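Resealing the pantry window before the cold

The north window in the pantry has leaked air for two winters. In November I finally pulled the interior trim and found the original foam had shrunk away from the jamb on the hinge side, leaving a gap I could push a pencil into. The top and sill were fine.

Low-expansion foam is the usual answer, and I used it for the deep part of the gap. It should not be used for the face. Foam cures rigid enough that seasonal movement in the frame opens a hairline crack next to it, and the draft comes back through the crack.

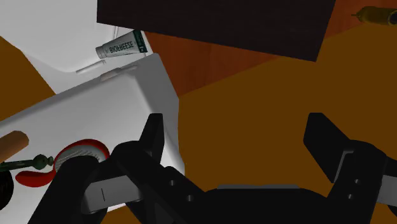 For the face I used 4 mm backer rod and an acrylic-silicone caulk. The rod has to be slightly wider than the joint so that it stays put under compression. Depth matters more than brand. The caulk bead should be half as deep as it is wide, and it should bond to the two sides only. If it also sticks to the bottom of the joint it tears when the frame moves.

Costel Mihăilă, who rebuilt most of the windows on our street in Tillivville, told me to leave the trim off for 8 days and check the bead before closing up. I did. There was one void near the lower hinge, fixed with a second pass.

I measured the leak with an incense stick and a cheap anemometer held against the jamb. Neither is a proper test. The smoke stood straight up afterward at every point except the latch, where the gasket is worn. 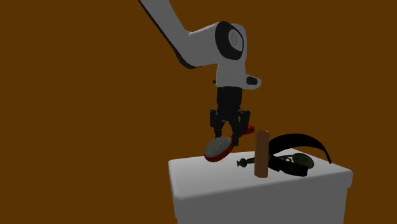

White arm, fingers partly open.

The gasket is a Baysal profile that is no longer sold in short lengths. The minimum order is 70 feet and I need 4. If anyone nearby has the same windows and wants to split a roll, leave a comment.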